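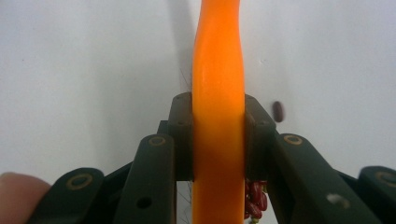 The Penari Trail has a color now. After a whole winter of holding paint cards up against wet bark and arguing in the parking lot, we have settled on orange for the blazes and signposts, and everyone on the crew is happy with it (even the people who wanted blue). Blue disappears in the hemlocks by midafternoon, and yellow looks like a dying leaf for two months of the year. What we wanted was the kind of orange in the photo, bright and glossy, going almost yellow where the light hits the left side and deeper toward the right, so that you can pick it out from an angle and not only straight on. The shape gave us an idea too! The trail line on the new map has that same gentle wobble, a bend to the right near the top and then a long wavy run south, and we're going to print it fat and orange.

**To:** Gauthier Fund, small grants desk
**From:** Shoaib Butt, trail coordinator, Vuvville Paths Group
**Date:** 03/09/2020
**Re:** Second progress report, Penari Trail reopening

## Where we are

The north half is open from the mill lot to the Skevodo crossing, and people are using it. I went up on a cold morning to check the drains and met two families, a runner, and a man with a very old beagle who told me he hadn't walked that stretch in 20 years. He thought the old route went left of the big rock. It did, and the hollow behind that rock is where all our mud used to come from.

The south half is cleared but not finished. You can walk it in boots if you don't mind stepping over things. We have asked people not to, with a rope and a polite sign, and most of them have listened.

## Work done since the last report

- **Drainage on the north slope.** All the stone drains are in. We set them at a steeper angle than the old ones so leaves wash through instead of piling up. They got a proper test in the January thaw and ran clear, apart from one near the top that we have since reset.
- **Brush clearing, south half.** Done as far as the field gate. The multiflora rose was every bit as bad as we warned you it would be. Thank you for paying for the heavy gloves.
- **Steps at the Skevodo crossing.** Rebuilt in locust. The old steps were all different heights, and my knees remember each one. The new ones are even, with a landing halfway where you can stop and look at the water.
- **Map.** Second draft is finished. The first had the creek flowing uphill, which the middle school hikers caught before any of us did.

## The footbridge

I want to be clear about this part. The footbridge is behind. The lumber came on time, but the east bank had slumped after the thaw, and the spot we had planned for the footing was hanging over nothing. We have moved the crossing 65 feet upstream to where there is ledge on both sides. It's a better place for a bridge, with a nice view down to the pool, and I wish we had picked it in the first place.

The move does mean a short piece of new path on each side and a fresh signature from the landowner on the east bank. She has walked the new line with me and likes it, since it keeps hikers farther from her hayfield. The paperwork is with the town office now. We can't set the footings until it comes back, so I have shifted the crew to the blazes and the south half in the meantime.

## Money

We have spent 80 percent of the grant. The largest piece was lumber for the bridge and steps, followed by stone and the rental on the power carrier. The carrier was worth every penny, and anyone who has hauled flat rock up that slope in a bucket will back me up.

The new bridge approaches will cost $700 more than we budgeted, all of it gravel and timber edging. I'd like to cover that from the money set aside for the kiosk at the mill lot. The kiosk can be smaller. We had drawn it with a roof and two benches, and a plain board with a map on it would serve hikers just as well for now. **Please let me know if you are comfortable with that change before we order the gravel.** A short email is fine.

## What people are telling us

We put a notebook in a box at the north end and it's already filling up, mostly with bird sightings and drawings of dogs. Some of the comments have been really useful:

> Could the sign at the second fork face the other way? Coming uphill you only see the back of it.

Fair point, and fixed. The same thing came up in three other entries, so we are going to paint blazes on both sides of the tree at every fork. It takes more paint but we have enough.

Someone also asked for a place to sit at the top of the north slope. There is a downed oak there that would make a wonderful bench with a little saw work, and I'd love to do it this summer if the crew has a free afternoon.

## Next steps

1. Paint the blazes on the north half once the nights stay warm enough for the paint to cure.
2. Finish tread work on the south half between the field gate and the stone wall.
3. Set the bridge footings as soon as the town signs off.
4. Build the deck and railings. The pieces are already cut and stacked under a tarp at the mill lot.
5. Send the map to the printer after one more check by the middle school hikers, who have earned it.

If you would like to come out and see it, the steps at the crossing look their best in the morning when the sun comes up the creek. Wear boots. I'm glad to walk the finished half with anyone from your office, and the south half too if you don't mind the rope.

Receipts and the revised bridge drawing are attached.

Shoaib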